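From: Gemma Mellor
Date: September 10, 2023
Subject: Re: Grastham shop costs, second quarter

> Has anyone split energy out from supplier increases? Our own bill at Farkari went up by 33 per cent and I can't tell if that is typical.

Yes. 232 shops returned the form. Energy was the larger item in most, with supplier prices second. Drinks and jarred goods are counted under supplier prices.

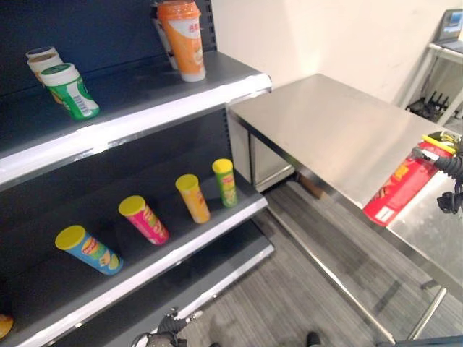
Points to settle before October:

1. Rent. Two landlords have moved to yearly reviews – the form has no box for this.
2. Threshold. Shops with a turnover below 2000 a week are left out at present. I would include them.

Rebelo has the raw figures.

Gemma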